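Ticket: Upright rod leans and turns in its base
Site: Grandcombe workroom
Item: Gesetti table stand, silver rod with wooden handle, round base
Status: Closed
Opened: Sunday, June 24, 2018 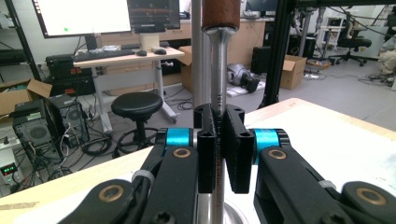
Silver rod standing in its round base, wooden handle section at the top.

Problem as reported
The rod turns when you take hold of the handle. If you push the handle sideways, the rod leans and does not come all the way back. The thinner pole next to it is fine. It was not doing this in March, when the stand was moved over from the Huet room.

Checked first
Table is level. Base sits flat, no rocking. The rod is straight (rolled it on the table, no wobble). Wooden handle is tight on the rod, so the turning is all down at the base.

Update 1
Took the rod out. The set screw in the side of the base was backed out almost a full turn. Tightened it and put the stand back. Held for 30 minutes of normal use, then the rod started turning again.

Update 2
Removed the set screw completely. The tip is worn round and there is a bright ring on the bottom end of the rod where it has been slipping. Tried a screw from the spare Pamard kit. Same thread, but too long, and the head sticks out far enough to catch a sleeve. Put the old one back for now and asked people not to pull on the handle.

Update 3
New screw came in, 7 mm, flat tip. Before fitting it:
- wiped out the socket in the base, which had old oil in it
- cleaned the bottom end of the rod with alcohol
- turned the rod so the screw lands on a clean spot and not on the worn ring

Tightened by hand with the short key. Turned the handle 60 times back and forth, no slip at the base. Pushed sideways from the top, comes back straight.

Note on the engraving
The small characters running down the rod are still there and were not touched. Please do not use sandpaper or steel wool on that part if the rod gets cleaned again.

Left to do
Order two more of the 7 mm screws. The old one is in a bag taped under the table, please throw it out when the new ones arrive.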